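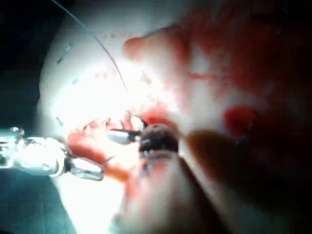

The first thing the lead software engineer at Somurov wants to talk about is thread. She has been at it for two years and still speaks of it the way other people speak of a cat that won't use the litter box.

"A needle is a rigid object," she says. "You know its shape, you grab it, you know where the point is. Thread has opinions."

Somurov writes control and planning software for surgical robots. It doesn't build the arms, it doesn't sell the arms, and on the morning I visited it was politely asking the arms to close a wound. The company's main product is a planner called Rallance, which takes what the cameras report and decides what two instruments should do next, ideally without arguing with each other.

I had assumed the hard part was the stitch. It's the part everyone points at, after all. She shook her head before I finished the question.

"Driving a needle through is geometry. We had a decent version of that early on. Then you have to pull the thread, and now your model of the world is wrong, and it's wrong again a moment later."

So Rallance doesn't try to know where all of the thread is. Early versions did. They kept a full curve for the whole strand, updated it with every camera image, and fell over as soon as a loop crossed itself. The current version cares about the bit near the needle and the bit near the last knot, and treats everything in between as a region it would rather not drive through. She calls this "giving up in a structured way," and says it was the best design decision the team made. 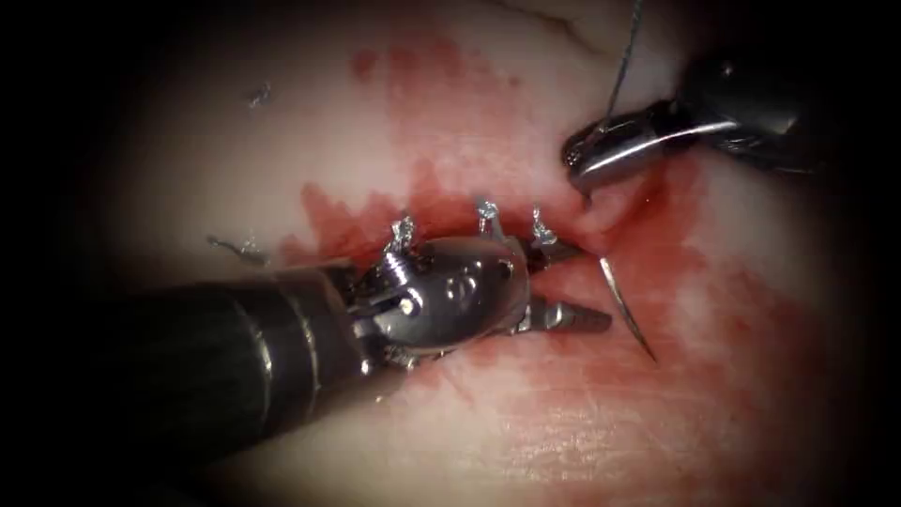

Perception is a separate program, Naseri, with its own team and its own coffee machine. Its job is to find the needle, the instrument tips and the edges of the wound, and to say how sure it is about each. The last part matters most to the planner. A confident wrong answer will send a jaw off to grip thin air.

"Shine is the enemy," says the perception engineer, who joined us halfway through and stayed for the cookies. "The tools are metal, the needle is metal, and wet surfaces throw highlights everywhere. For a while the network was very good at finding needles. It found them all over the place."

The fix was dull, as fixes tend to be. They rendered 1,000 synthetic views with the lights in deliberately bad places, mixed them with real recordings, and taught the network that a bright curve has to connect to something sensible before it gets to be a needle. He is prouder of the labeling tool they wrote along the way, which lets a person mark a needle once and carries the mark through the rest of a recording. I was shown the keyboard shortcuts. There are many.
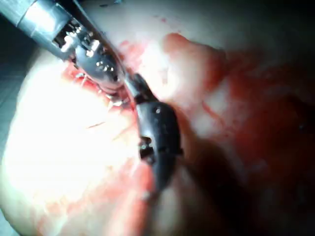
Then there is the view from close in, which everyone on the team seems to love and distrust in equal amounts. It gives detail that the wider view can't. It also blows out to white when the light catches it wrong, and an instrument can fill a good part of what you were hoping to see. Naseri weighs the views against each other, and if they disagree for more than 15 frames, Rallance stops and waits for a person.

Does it stop often?

"Often enough that we made the stop screen nice," the lead engineer says.

She is not embarrassed by this. A planner that knows when to quit, she argues, is worth more than one with a prettier success rate, and she has sat through enough demos to have views on success rates. The team logs every stop with the plan the software had been about to carry out, and replays the batch each afternoon in Vitosetti, their in-house viewer. It started as a debugging script and now has a dark mode, a search box and a backlog longer than the planner's.

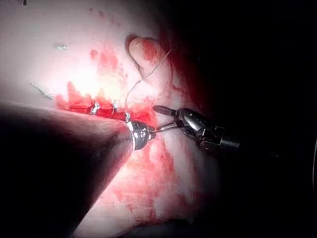
Two instruments meet over the right end of the incision, with a loop of suture thread above the stitches.

I asked what she would change if she could start over. "Time stamps," she said, instantly. Two of the programs once kept their own clocks, and the drift between them cost the team most of a winter. The planner would react, quite correctly, to a needle that had already moved. They blamed the network, then the arm, then the cable.

The next job is tension. At present Rallance works out how hard it is pulling mainly from how the surface moves in the camera views, which she describes as guessing with good manners. A better estimate is in testing. When I asked how testing was going, she looked over at the perception engineer, and he took another cookie.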